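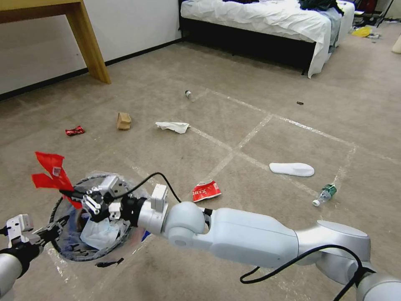 Stop selling me twelve month gym contracts. Please. I joined the Clakport gym in December, signed on a Monday, was told I'd get a trainer who would "build a plan around me." What I got was a photocopy. Same sheet as the guy on the next bench. Same sheet as my mother in law, who is 63 and has a bad hip.

Trainers aren't the problem. Mererid Hopkin at Rurnstead is the best coach I ever had, and she works out of 3 rooms over a tire shop. She asks how you slept. She watches your feet. If your knees cave in on a squat she takes weight off the bar and you do it again, and you don't get to argue. 60 minutes, no phone, done.

Big gyms could do this. They won't, the money is in people who pay and dont show up. A coach who gets you to come in 5 days a week is costing them towels.

So here's my opinion, take it or leave it. Month to month only. Pay coaches for the clients who stay, not for sign ups. And let people try a session before anybody pulls out a tablet and asks for a card number.

My brother says Harries already does month to month over in Firum. Fine, good for them. Its a forty minute drive. I want it here, and I want teh front desk to stop calling me "champ" when I ask how to cancel.

Still waiting on that call back by the way.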